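Hiva Community Help

Two arm demos, policy freezes over the rolls. Is it my data or my hands?

clamp_n_hope
Posted in March, edited once

Quick one, hopefully. Two follower arms from an Ebrahimi kit, driven with the matching leader arms, recording in Hiva. Training in Sarkdale on default settings, have not touched anything in there apart from batch size.

Task is dumb on purpose. Rolls of electrical tape in different colors, a white board, a cloth. Pick up the roll that's off the board, put it on the board, back off. Left arm or right arm depending which side it's on. That's it. I did 400 demos over a couple of weeks, mostly evenings after work, recorded at 15 Hz.

What I get: arm goes to the roll nicely. Gets above it. Stops. Just hangs there, little shivers. Sometimes it closes on air and carries nothing to the board, very proud of itself. Sometimes it sits until the timeout. When it does get hold of one the rest of the motion is fine, so the placing part was learned, I think?

Both grippers working the board end, black roll and yellow roll:
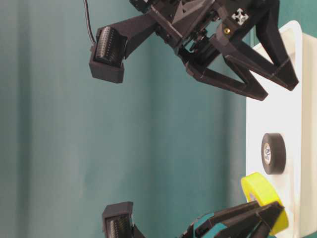
Category: Teleoperation / Recording demonstrations / Two arms

More detail before someone asks.

- Loss looks fine. Goes down, stays down.
- Replaying a recorded episode open loop works if I put the roll back in the same place, so the arms are not the problem (I think)
- The cameras are bolted down and have not moved since the first session. Checked the saved stills from day one against today, they line up.
- Yellow is the best color by a lot. Teal is terrible. Black is so-so.
- I do pause before grasping. Leader arms have no force feedback so I hover, look, adjust, then close. Maybe that's bad?? A friend at work said the robot is copying my nerves.
- Swapped between looking at the table directly and looking at the screen while driving. Did not write down which episodes were which. Yes I know.

I also changed how I grab partway thru. Early demos I came down over the roll with one finger going into the hole. Later ones I pinch it across the outside. Outside is more reliable for me but there's a mix in there now.

Somebody on another thread quoted 2,899 for the force feedback leaders and said it fixes everything. Do not have that. Would like to not have to have that.

So: throw it all out and start over? Filter? More demos? I can do another week of evenings but not another month, my wrists are done.

The layout I reset to most often, one roll down on the cloth and the rest up on the board: 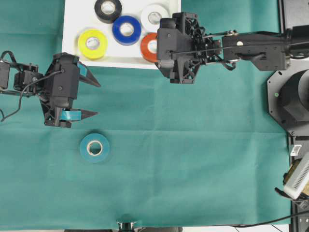 ruttedlane
Marked as helpful by the poster

Your friend at work is right. It's the pauses.

Think about what the policy gets. Gripper over roll, open, not moving. What comes next in your data? Mostly: still not moving, because you were staring at it for two seconds. At 15 Hz that's a pile of frames that all say "stay put" and then one frame that says "go down". So it stays put. Nothing in the picture changes while it's waiting, so there's no reason for it to ever stop waiting. You knew when to go because you made up your mind. The robot has no access to that.

Things to do, cheapest first.

Trim the still frames. There's a filter in the Hiva export screen, bottom of the page, easy to miss, drops frames where the commanded joints barely change. Start gentle. If you set it too high it also eats the moment where the gripper is closing and the arm is holding still, and you need that moment badly. So make sure the gripper joint is included in the check. By default it is not, or wasn't when I last updated. Look at a few trimmed episodes before you train on them. I skipped that step once and lost a whole weekend.

Then split by grasp. Finger in the hole and pinch from outside are two different jobs. With both in there for the same roll in the same spot, the policy can land in between, and in between means a fingertip on the rim and a close on nothing. Which sounds a lot like your "very proud of itself". Pick outside pinch since you're better at it. Tag the rest and keep them out of the training set. Don't delete, you might want them.

Then practice. Seriously. Drive the task for a bit with recording off until you can go down and close in one motion without the hover. Slow is fine. Slow and moving is fine. Stopped is the trouble. If you need to think, think before you press record, or up high while the arm is still traveling.

Then record a small new batch, smooth ones only, and mix them in. You don't need another 400.

On the expensive leaders: nice to have for pegs and connectors and stuff. For tape rolls, save your money.

clamp_n_hope
replying to ruttedlane

ok the gripper joint thing, just looked, it was off. So if I'd used the filter it would have cut the exact bit I need. Thank you. Will trim tonight.

How do I split by grasp without watching every single one?

ruttedlane
replying to clamp_n_hope

Plot gripper opening at the moment it stops closing. Your two grasps should stop at different widths, one finger in the hole only has the wall of the roll between the fingers, outside pinch has the whole roll. Should come out as two lumps. Check a handful by eye from each lump and call it good.

oddsocket

just get more data. i had 12 demos once and it didnt work, got more, worked

papercog

Disagree with the one above, more of the same hover gets you a more confident hover.

Adding to what's been said already. The color thing is separate and I'd fix it at the same time. A teal roll on a green-teal cloth is a hard look for a small camera. And when that roll is the one down on the cloth and the others are up on the white board, you've set the hardest color on the hardest background. Fine for a test. Rough for most of your training set. Swap which color goes down on the cloth. Yellow, white, orange, whatever's to hand. Or change the cloth for some sessions. Plain gray works ok for me at the Clirkthorpe workshop, we have a roll of the stuff and cut off what we need.

Also where does the roll start? If you reset to the same layout most of the time, then the arm learns a place more than it learns a roll. Goes there whatever. Easy check: run the policy with no roll on the cloth at all. If the arm goes to the usual spot and grabs at nothing, there you are. Move the start around, near side, far side, close to the board, a bit too far for comfort. Include some where the other arm has to do it.

And look at the screen when you drive, not the table. This one matters more than people think. If you look at the table you're using your own eyes and your own depth, and you'll make choices the camera view can't back up. If you can't see the gap between finger and roll on the screen then neither can the policy. Driving from the screen is slower and annoying and you'll fumble more at first. Keep the fumbles where you recover cleanly, by the way. Missed it, lifted, came back, got it. A few of those are worth having. Toss the ones where you bumped the board.

Write down which is which this time. I name the session with a letter, s for screen, t for table. Low tech.

clamp_n_hope
replying to papercog

Ran the no-roll check just now. It went straight to the spot and closed. Well.

Trimmed set is in Sarkdale now, outside pinch only, should be done by 6 am. Going to record a screen-only batch tomorow with the start positions moved and yellow on the cloth to begin with. Will post what happens.

papercog
replying to clamp_n_hope

Do the no-roll check again on the trimmed one before you add anything, so you know which change did what.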